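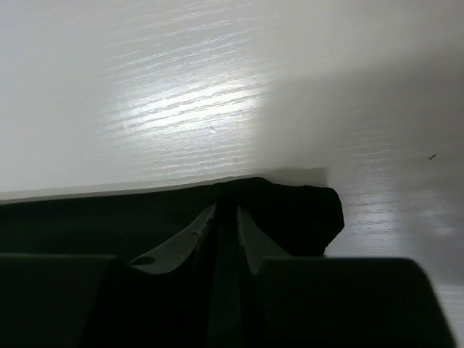

Laundry arm: project report
Zewditu Demissie and Tuncay Sarıgül
Handed in 5/24/23

What we wanted to do

We set out to build an arm that can pick up clothes and put them somewhere useful. Clothes are brilliant for this because they never lie the same way twice! A box has corners you can aim for. A dark cloth bunched up on a pale worktop has hardly anything, so the first job was simply getting two fingers to close on a fold.

We started in February in the Bevard workshop, sharing a bench with the bike people. We named the arm Xia, and the control program is called Tustidine (Tuncay chose it and won't explain).

The grip

The fingers went through 2 full redesigns. Smooth faces let thin cotton slide out, so we tried textured pads on the insides and the difference was huge. Thicker, slightly fuzzy cloth is kinder. On the grey garment the fingers have hold of a bunched part with a stitched hem hanging down between them, and that is a good place to grab as the hem gives the pads an edge to work against.

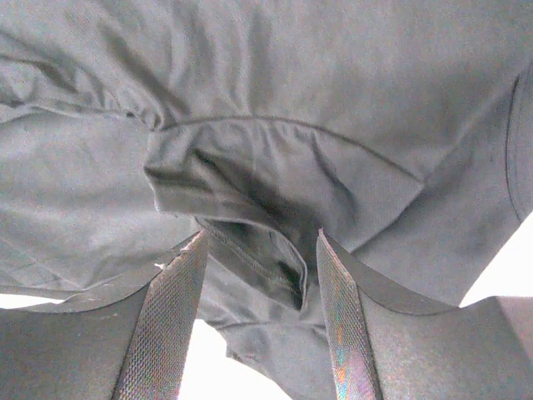

Picking and lifting

Zewditu wrote the lifting routine. The arm comes in slowly, closes, waits, then goes up. We logged 238 attempts over the whole project, and the ones that annoyed us most were long dark items. Black cloth shows very few creases to the camera, and anything the length of a pair of trousers swings once it is off the table – the picture smears and the program loses the edge. 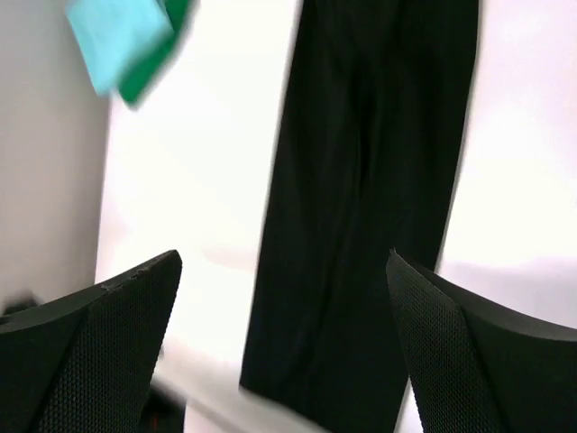
We got round part of this by slowing the lift and adding a pause of 600 milliseconds before the next move. It makes everything look very sleepy, but we were so pleased the first time it worked that Tuncay ran it 20 more times just to watch.

Still to do

Folding! We have a rough plan for towels. We would also like to swap the motor board for the Caltudex one that the workshop has ordered, and tidy up the wiring at the elbow.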